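Tisness Library Extends Hours, Adds Repair Evenings

Oct 11, 2020

The Tisness public library will stay open until 8 p.m. on weeknights starting next month, following a town council vote to restore evening hours that were cut in March.

The longer schedule adds 10 hours a week. It will be paid for with money left over from the Farnemano Street roof project, which came in under budget. No new staff will be hired for now.

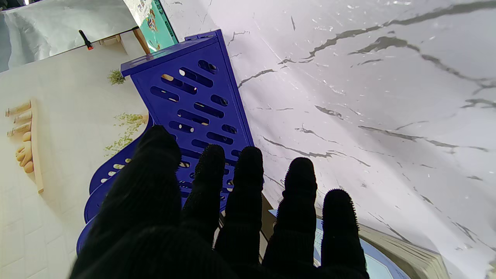

Readers can borrow up to 43 items at a time under the new rules, and late fees on children's books are gone. Holds will be kept at the front desk for six days.

The library will also host a monthly repair evening in its lower meeting room, where residents can bring in lamps, clothing and small appliances. Each session is limited to 10 people, and sign-up is by phone or at the desk.

"We had 60 requests for later hours over the summer," said branch manager Jonas Holzer. "Most came from people who work in Cisternas and can't get back before we close."

Weekend hours stay the same. The book drop on Nivelero Road – closed since spring – will reopen along with the new schedule.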